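# Two-arm robot in sim ends up tipped over during the home move

**Farah Tambunan**

I have a mobile robot with two arms set up in Vileck, in one of the furnished rooms from the Zorkport room pack. The job is simple. It starts near a rack, moves both arms to the home pose, then drives off to pick things up. It never gets to the driving part.

The run starts and the arms begin to move. Then at step 219 the simulator throws "base pose out of range" and stops. I've done it 15 times with the same start pose and it stopped at the same step every time, so at least it's not random.

I saved the camera views with each run. My first thought was that I had the wrist camera mounts turned wrong in the robot file, so I spent most of a day on that. I went through every joint and every mount and they match the drawings.
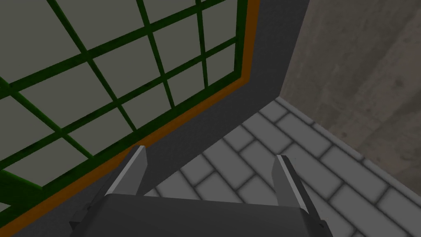

*Wrist camera, gripper open and empty. Tiled floor to the right, big window to the left.*

The part that made me doubt the camera idea is that the gripper sits where it should in the view. It comes up from the bottom with the two fingers standing up on either side, same as in my test room. It's only the room that is at an angle. If the mount was wrong I'd expect the fingers to be off too.

So now I think the whole robot is going over, but I don't see why it would. The base is wide and the arms are light. In the empty test room I can swing both arms straight out to one side and it stays put. 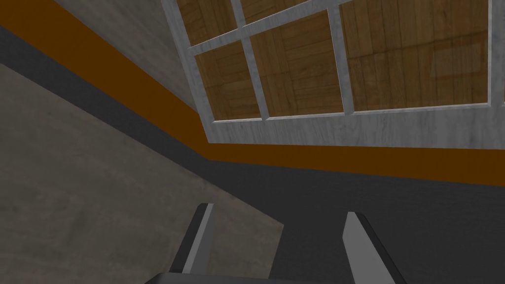 *Wrist camera again. The orange stripe along the wall should be level.*

Things I've tried:

- Cut the arm speed in half. It still stops, only later.
- Doubled the base mass. Same error.
- Turned off the arm controller and let the arms hang. It ran for as long as I left it, no error.
- Loaded the same robot in the empty test room. No error.

Is this a bad contact setting, or a bug in the room pack? I'm on room pack 14. I don't want to update in the middle of a project unless I have to.

---

## Replies

**adent**

Update the room pack. 14 had a lot of problems with floors. I had a robot sink through a carpet once and it went away after I updated to 15.

Also check your gravity setting. If it's pointing along the wrong axis everything falls sideways.

> **Farah Tambunan:** Gravity is fine, and it's the same setting in the test room where it works. I'll try the update on a copy.

---

**Märta Haugen**

I don't think it's the floor, and you can leave the camera mounts alone. Your two tests already narrow it down. Arms off in this room is fine, arms on in the empty room is fine. So the arms have to be moving and there has to be something in the room for them to meet. One of them is probably pushing on furniture and the base is paying for it.

Doubling the base mass may not help, depending on how your arms are driven. If they are position controlled with no force limit, the solver will give the joint whatever force it needs to reach the target. A gripper wedged against something fixed then works like a jack. The furniture in those room packs is pinned to the world by default, so it won't give. The robot is the only thing that can move.

The speed test fits with that too. Slower arm, same path, same contact, later step.

What I would do, in this order:

1. Log roll and pitch of the base at every step and plot them. You want to see if the tilt starts slowly or all at once. A jump in the first few steps means two shapes were overlapping when the robot was placed. A slow rise means pushing.
2. Turn on contact reporting for both arms, including the fingers. Print the name of the other body. Do not filter out small contacts.
3. Draw the collision shapes, and only those. For racks and shelves they are often a plain box around the whole thing. It looks like there is open space between the rails, but as far as the physics is concerned it's a solid block.
4. Put a force limit on every arm joint. Use the numbers from the real arm if you have them.

Please do the last one even if you fix this some other way. If any of this is going onto a real machine later, an arm with no force limit is the wrong thing to tune against. On hardware you get a tripped drive if you're lucky, and a bent wrist or a robot on its side if you're not. I would also add a tilt stop: if roll or pitch goes past a small angle, cut the arm commands and hold. "Base pose out of range" is the simulator's own last check and it comes much too late.

Do you have a view from the head camera? The wrist cameras only show what is past the fingers, so they won't tell you much about what's next to the arm.

> **Farah Tambunan:** I do, I just hadn't been saving it. Give me a bit.

---

**Farah Tambunan**

OK, I ran it again with the head camera on and the contact report turned on. I should have started with this one.

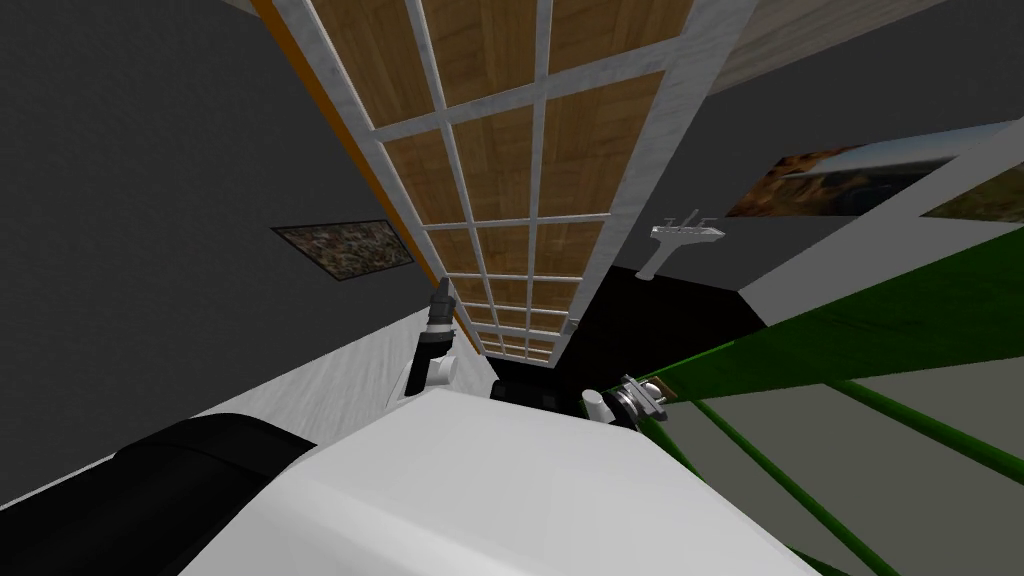 The contact report names the rack as the other body, and the arm is the right one. First contact is with the outside of the gripper, well before the error. From there the force goes up at every step and the roll plot climbs with it, slowly at first and then very fast. There is no jump at the start, so nothing was overlapping when the robot was placed.

Märta was right about the collision shape. The green rack is one box. The home path swings the right arm out a little before it comes in, and that little bit is enough to reach it. The path was made in the empty room and I never checked it against furniture.

I also tried pack 15 on a copy, as adent said. The rack is the same box there and the run stops the same way.

What I changed:

- Joint force limits on both arms, taken from the arm data sheet.
- Tilt stop on the base. It cuts the arm commands and logs the step.
- Start pose moved away from the rack.
- Home path planned with the room loaded.

With only the force limits added and the old start pose, the arm pushes, stalls and stays there. The base rocks a bit and settles. With all four it gets home and drives off.

I have not replaced the rack's collision box yet. I'll need to before I can pick anything off the shelf.

> **Märta Haugen:** Good. For the rack, use one thin box for each rail and one for each shelf. Don't use the raw mesh, the contacts get noisy and it slows everything down. And test the tilt stop on purpose – put the old start pose back, take the force limits off, and make sure it trips before the simulator does.

> **Farah Tambunan:** Did that just now. It trips, but my angle was set too wide and the arm was still loaded when it let go. I've brought it in and will run it again tonight.

> **adent:** I'd still update.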